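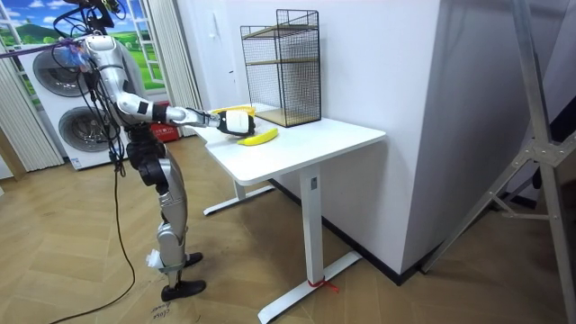

September, Heft Fruchtlagerung, Fortsetzung

8:20. Klimaschrank Clivanetti über Nacht durchgelaufen, kein Alarm im Protokoll. Türdichtung unten links liegt wieder nicht sauber an. Mit Spiritus abgewischt und neu angedrückt, hält erst einmal. Ersatzdichtung steht auf der Bestellliste, die Liste liegt aber noch bei Severin.

Ware von Pudari kam gegen Mittag des Vortags an, Kartonware, grüngelb, Spitzen noch deutlich grün. Ein Karton hatte auf einer Seite Druckstellen, den habe ich aussortiert und nur für die Vorversuche zum Jodbad verwendet. Kerntemperatur bei Annahme nicht gemessen, mein Fehler. Bitte beim nächsten Mal sofort nach dem Öffnen messen und ins Annahmeblatt eintragen, im Nachhinein lässt sich damit nichts mehr anfangen.

**Frage für diese Woche**

Wie stark verschiebt sich die Reifung, wenn die Früchte vor der Einlagerung einen Tag bei Raumtemperatur gestanden haben? Pukthorpe will wissen, ob sie die Kartons in der Halle zwischenlagern dürfen oder direkt kühlen müssen. Bisher haben sie das nach Gefühl gemacht, und die Reklamationen passen zu keinem erkennbaren Muster.

Ansatz: 2 Gruppen.

- Gruppe A direkt in den Schrank
- Gruppe B erst einen Tag offen im Raum, dann in den Schrank

Beide Gruppen aus demselben Karton, abwechselnd gezogen, damit nicht die obere Lage in der einen und die untere in der anderen landet. Beim letzten Durchgang hatten wir das nicht so gemacht, und hinterher konnte man über die Unterschiede nur streiten.

**Jodtest**

Jod-Kaliumiodid-Lösung frisch angesetzt, 300 ml, braune Flasche, Etikett mit Kürzel und Monat. Die alte Lösung war zu blass, die Färbung kam nur noch fleckig. Rest in den Sammelbehälter, nicht in den Ausguss.

Ablauf wie gehabt: Querschnitt aus der Mitte der Frucht, kurz eintauchen, abtropfen lassen, auf die weiße Platte legen und mit der Farbtafel vergleichen. Wichtig ist, dass alle Scheiben gleich dick sind. Cyprian hat dafür eine Schneidlehre aus zwei Leisten gebaut, die funktioniert gut, solange man das Messer flach führt. Mit dem gezahnten Messer reißt die Schnittfläche bei weicheren Früchten auf und die Lösung zieht in die Risse, dann sieht alles dunkler aus, als es ist.

Ergebnis Startwert: Schnittfläche fast durchgehend blauschwarz, nur um die Samenanlagen herum etwas heller. Also noch viel Stärke, passt zur Schalenfarbe. Nichts Auffälliges.

Referenzfrucht mit Schale 177 g. Die bleibt ungeschnitten und wird jeden Morgen gewogen, immer auf derselben Waage und immer vor dem Öffnen des Schranks für die übrigen Proben. Auf der Waage am Fenster driftet die Anzeige, sobald die Sonne draufsteht. Die nehmen wir nur noch zum Ansetzen der Lösungen.

10:45. Telefonat mit Pukthorpe. Sie haben in der Halle keinen Temperaturschreiber, nur ein Thermometer neben dem Tor. Habe ihnen geraten, wenigstens einen Schreiber in die Mitte des Stapels zu legen. Im Stapel wird es durch die Atmung der Früchte wärmer als außen, und am Tor misst man vor allem, ob gerade jemand durchgefahren ist. Sie wollen sich darum kümmern. Die Äpfel stehen dort übrigens im selben Hallenabschnitt. Wegen Ethylen nicht ideal, müsste man getrennt betrachten. Ich nehme es als eigenen Punkt auf und mische es nicht in diesen Versuch.
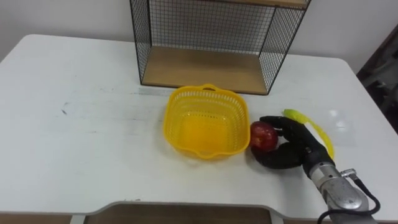

Refraktometer Söderlund mit destilliertem Wasser geprüft, Nullpunkt war leicht verschoben, nachgestellt. Prisma danach mit weichem Tuch gereinigt. Bitte kein Küchenpapier mehr verwenden, man sieht im Gegenlicht schon feine Kratzer.

Den Saft zu gewinnen bleibt das Umständlichste. Unreifes Fruchtfleisch gibt beim Pressen so gut wie nichts her. Bisher haben wir mit Wasser verdünnt, püriert und filtriert, dann zurückgerechnet. Das geht, hängt aber stark davon ab, wie genau man einwiegt. Severin schlägt vor, die Scheiben erst einzufrieren und nach dem Auftauen zu pressen. Zellwände wären dann ohnehin kaputt und es käme mehr Flüssigkeit heraus. Einwand von mir: Beim Auftauen arbeiten die Enzyme weiter, und wir vergleichen dann etwas anderes als bisher. Wir machen beides parallel an 2 Früchten aus dem aussortierten Karton und schauen, wie weit die Werte auseinanderliegen. Bis dahin gilt die Verdünnungsmethode.

**Schalenfarbe**

Farbbeurteilung nach Tafel, jeweils Cyprian und ich getrennt, erst danach vergleichen. Bei den grünen Stufen sind wir uns einig. Bei den Übergängen (mehr Gelb als Grün, grüne Spitzen) lege ich regelmäßig eine Stufe höher als er. Wir haben es mit derselben Lampe und mit derselben Frucht wiederholt, Unterschied bleibt. Vorläufig beide Werte eintragen, nicht mitteln. Eine Druckfrage ist es auch: Die Tafel ist ein Ausdruck und das Gelb darauf ist deutlich ausgeblichen. Neue Tafel bei der nächsten Sammelbestellung mitnehmen, und die dann bitte in der Schublade aufbewahren.

14:10. Gruppe A eingelagert. Gruppe B liegt offen im Raum, einlagig, Stielansätze alle in dieselbe Richtung, nicht in Tüten. Raumtemperatur läuft auf dem kleinen Schreiber mit. Fenster bleibt zu, auch wenn es stickig wird.

Noch zu bedenken: Wer den Sollwert am Schrank verstellt, muss es ins Heft schreiben. Beim Durchgang davor stand er zwischenzeitlich zu niedrig, die Schalen wurden stumpf und grau, und das sah zuerst nach einem Reifefehler aus. War schlicht Kälteschaden. Die Daten davon sind für den Vergleich unbrauchbar, ich habe sie im Ordner gelassen und als solche markiert.

16:30. Nachgetragen von C. Mazurek: Vorversuch Einfrieren angesetzt, Scheiben liegen einzeln auf dem Blech im Gefrierfach, obere Lade. Nicht stapeln. Presse ist gereinigt, das feine Sieb fehlt noch, müsste bei Danzer im Nebenraum sein.

Offen:

- Türdichtung Klimaschrank, Bestellliste von Severin zurückholen
- Farbtafel neu
- Sieb suchen
- Pukthorpe: Standort der Äpfel klären, Skizze der Halle schicken lassen
- Morgen früh Referenzfrucht wiegen, danach Gruppe B in den Schrank, Uhrzeit notieren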